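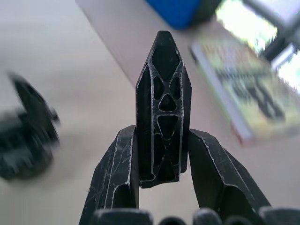

Wrist camera, lattice part upright between the fingers. Note the pale worn lines, on the fingers and on the part.

05/11/2019
Tahmineh, Plirkville bench, Lumum notebook

Work of today: the "holding" flag. I continue from the question Banafsheh left on the board, why Lumum says "holding" when the fingers are open, and sometimes says "empty" when the part is in the grasp.

Short reminder for myself of how it works now. Konby gives us the finger width and the motor current for each gripper. Lumum takes the wrist image and looks in the region between the two finger tips. If it finds a connected dark region there that is not finger, it votes for "holding". The two votes are combined, and the planner reads only the combined result. In September we gave the image vote more weight than the width vote, as the width was drifting after every restart. The drift is corrected in the driver now, but the weights stayed as they were. I had forgotten this and found it only when I read the config again before lunch.

I replayed the whole log from the last session through the current version, without changing anything. 3,936 frames in total. I labeled them by hand with the small labeling tool, which took me the complete morning and a part of the afternoon. Result of the labels:

held: 1,878
open, nothing held: 2,019
the rest is transition (closing or opening) and I left it out of the scoring

First kind of error: "empty" when the part is held. The lattice part is black and the fingers are black. The finger mask was made by a brightness threshold plus a "grow until edge" step. When the part touches the inner face of a finger, the mask grows over the contact and eats the part. In the bad cases it takes the long side panel of the part as if it was finger, then goes on into the dark pockets, and what remains is a few ribs. These are too small for the minimum area, so the vote is "empty".

I first thought the pale worn lines on the finger edges would stop the growing. They do stop it in some places, but the line is irregular and has holes, and the mask goes through the holes. And the part has the same kind of pale wear along its own ridges. For the edge filter there is no difference between a worn finger edge and a worn rib. So the tuning of the edge threshold, which I tried for almost one hour, was lost time. Please do not try it again, I write it here for this reason.

Second kind of error: "holding" when the gripper is open. I expected shadows. There are soft shadow bands on the table, and with the old threshold they did make trouble, but this was repaired already. I switched the shadow step off and on, and the wrong frames were nearly the same ones. Then I looked at the images one by one, and the reason was easy to see.

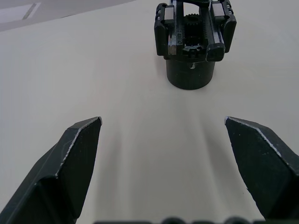 Fingers open, nothing in the grasp. The other gripper is at the top of the image, with the short black cylinder below it.

The fingers are wide apart and there is only bare table between them. But the search region is not closed at the top. It is a trapezoid which starts at the finger tips and goes up to the image border, made like this so that long parts are not cut. When the second gripper comes into view it falls inside the trapezoid, and it is a nice connected dark region that is not our finger. Lumum does exactly what we asked it to do. The motor current is low and the width is large, but with the September weights the image wins.

The cylinder makes it worse. It is dark and smooth against a light table, so its outline is very clean, and the detector gives it higher confidence than the real part in the first picture. The real part has many pockets and small bright wear marks, and its score is pulled down by them. This was surprising for me, and a little annoying.

What I changed today

1. Finger mask from a model and not from brightness. Finger width comes from Konby, the mesh of the finger we have, the camera calibration we have. I render the two fingers for the current width and use this as mask, grown by a small margin. No threshold anymore. The pale lines do not matter here, they are inside the mask or on its border.

The mesh is from the original drawing and the real fingers have worn corners. At the tips the rendered mask is slightly too big. It costs us a thin strip of the part near the contact. I think this is acceptable. If not, we can scan the fingers.

2. The other arm as a mask too. Both arms publish their joint states, so I can put the second gripper into the camera view of the first one and render it in the same way. For now I use a coarse model, a box for the body and a cylinder for whatever is below it. The coarse model is larger than the real thing on all sides, on purpose.

Here I lost time with the clock. The joint states of the two arms do not arrive together, and I was taking the newest message from each. When the arms move, the mask was following behind the real gripper and a dark border remained outside of it, which again was detected as an object. Now I take the joint state interpolated to the image time stamp. The buffer has to be long enough, otherwise the lookup fails without any message. I added a warning in the log for this case.

3. Weights. Width and image have equal vote. If they do not agree, the flag is "unknown" and not the one or the other. The planner has to accept three values, see below.

4. Replay script now writes the disagreeing frames into a separate folder, so we don't need to search for them.

State in the evening

On the replay, the second kind of error is gone in all sequences where both arms are still. While the other arm moves fast there are a few frames left, and these go to "unknown" now. The first kind of error is much better. The remaining ones are when the part is tilted strongly so that most of it is hidden behind one finger, and I don't know if a camera alone can solve that. I did not write a percentage here, because I changed the margin after I looked at the same log, so it would not be a fair number. We need a new log for it.

I did not test on the real arms. The replay was enough for one day, and the change in the planner should be reviewed before something moves.

Problems that I see

The planner treats everything that is not "holding" as "empty". With "unknown" it would open the gripper and begin a new approach, with the part possibly still between the fingers. Must be changed before the new Lumum goes to the arms. My proposal: on "unknown" stay still, take new images, and if after 2 seconds it is still unknown, stop and ask the operator. Banafsheh prefers to make a small squeeze and to read the current – this gives real information, but I am afraid for thin parts. Not decided.

Handover. When the other gripper comes to take the part, the two masks overlap and the part is between them. Then my mask for the second gripper will eat the part, because the coarse model is too big. So during handover this mask should be replaced with a detailed mesh, or we trust only width and current in this phase. I prefer the second for now, it is less code.

Calibration. Everything depends now on the transform between the two arm bases. Before, a small error there was only ugly. Now it produces false objects. I looked at the date of the calibration file and it is older than the last time we moved the table, so it must be repeated.

Background. Books and other things on the table are sometimes in the image when the wrist is tilted, also bright light from the window side. They are outside of the trapezoid in most poses. I did not treat this today, but I keep some of these frames in the folder "tilted".

Question to Mousavi (the calibration tool, not the wiki page with the same name): does it save the time stamp of the last base-to-base run inside the output file, or only in the file name? If only in the name, we lose it when we copy. I will look in the source.

To do

– repeat base-to-base calibration (Banafsheh and me, tomorrow first thing)
– planner: accept "unknown", Banafsheh reviews
– close the trapezoid at the top, height depending on the known part length. Simple, and I should have done it first
– record new log, with both arms moving, for the fair numbers
– ask for the detailed mesh of the gripper with the rails and the end cap, the coarse box is ugly
– put a comment in the config next to the weights, with the reason and the month

Added later: Banafsheh read this and asks if the rendering is fast enough at full camera rate. On my machine yes. On the bench computer I have not measured. The branch is finger-mask-render, not merged.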